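Hatamance Home Manipulation Project
Progress report to the Rummont Fund, second reporting period
Submitted February 2024

1. Status against plan

Work in this period was to have moved from single-room trials to full household tasks in simulation. That step has been delayed by a fault in the release behavior of the right gripper. Task design and scene building are on schedule. Evaluation is not, and the fund should expect the results promised under Milestone 2 in the next report.

2. The fault

During a batch of 40 simulated runs, the controller reported a completed release in 6 cases where the log of finger positions shows that the fingers had not opened. The arm then began its retreat while still attached to a fixed handle. In simulation the result was a joint torque far above the permitted limit. On the physical arm the same sequence could damage the wrist or pull over a piece of furniture, and the project has treated it as a safety matter from the day it was found.

The cause was traced to the Dravasura control layer. A release command sent during a change of grasp target was acknowledged before it was carried out, and if a second command arrived in that interval the first was dropped. The acknowledgment was nevertheless kept, and the planner relied on it.

3. Action taken

All transfers to the physical arm were stopped. Elli Keskinen led the review and rewrote the release check so that the planner now waits for measured finger opening. A torque cutoff was added to the retreat motion as a second safeguard. The Lưu test group, acting under the existing agreement, repeated the failed runs with the new check and found no false release. A further 27 runs with altered furniture layouts are in progress.

4. Simulated household environment
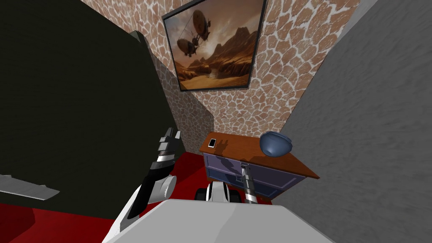
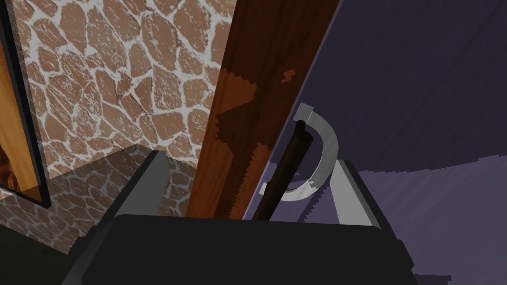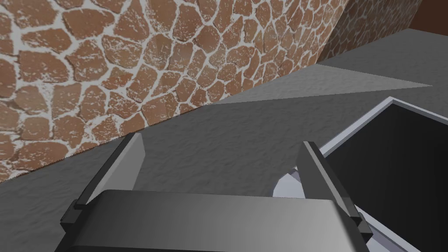
The remaining risk concerns handles, where the hand has little room to withdraw. A release in open space gives the arm a free path in most directions. With a curved handle set between the fingers, as in the second view, a small error in the opening distance is enough for a finger to catch during retreat. The margin for these grasps has been widened, and the planner must confirm the opening twice before any arm motion. This adds to the time of each run, a cost the project considers acceptable.

5. Budget and next steps

The review used 26 staff days, drawn from the contingency line. No additional funding is requested. Physical trials will resume only after the remaining runs are complete and the fund's technical officer has received the written safety record. The project asks that the due date for Milestone 2 be moved to the end of the next reporting period.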